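4. Entering a loan request in Dedeo

Before you start this section, your business profile must be complete (see section 3). If the profile shows an orange mark beside the company name, please return and finish it first, otherwise the request can be saved but it can not be sent.

4.1 Create the request

1. Sign in and open the menu Financing.
2. Press New request. A form with four pages is opened.
3. On page one, choose the purpose of the loan: Stock, Equipment, Premises or Working capital. You can choose only one. If the money is for two purposes, choose the bigger one and write the other in the field Remarks.
4. Type the amount without spaces and without the currency sign. For example, type 3293 and not 3 293.
5. Choose the repayment period in months. The longest period for Working capital is 35 months.
6. Press Save and continue.

Note: The form closes itself after 10 minutes without typing. What you saved with Save and continue stays, but the page which is open at that moment is lost.

4.2 Add your documents

1. On page two, press Add file and choose the accounts of your last closed year.
2. Add the bank statements, one file for each month. Do not join them in one file.
3. If you asked for Stock, add also the supplier's offer and one or two pictures of the goods. For a clothing shop, a piece from the present stock is enough.
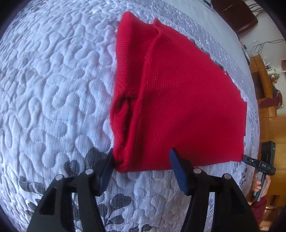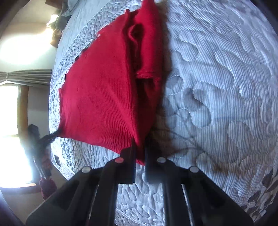
Red knitted garment, pale quilt.

4. Wait until every file shows the word Received. Large files need some moments.
5. Press Save and continue.

Caution: Do not upload a file protected with a password. The system accepts it, but the adviser can not open it and your request goes back to the status Draft.

4.3 Name the persons who sign

1. On page three, type the name of each person who signs for the business, exactly as in the identity document.
2. For each person, type an e-mail address. Two persons can not use the same address.
3. Press Invite. Each person receives a link and must confirm it before the request can be sent.

Note: If a link does not arrive, look first in the unwanted mail folder, then press Invite again. The old link stops working.

4.4 Check and send

1. Page four shows a summary. Compare the amount and the period with what you have typed.
2. Press Send to adviser. The status changes from Draft to Sent.
3. Write down the request number. You will need it when you call us.

Requests sent after 16:00 on a Friday are opened on Monday. If you see the message "Error 244", one of the persons in 4.3 has not yet confirmed. Questions about this section are answered by Hongmei Ye or Ignacio Requena at the Urkisard help desk.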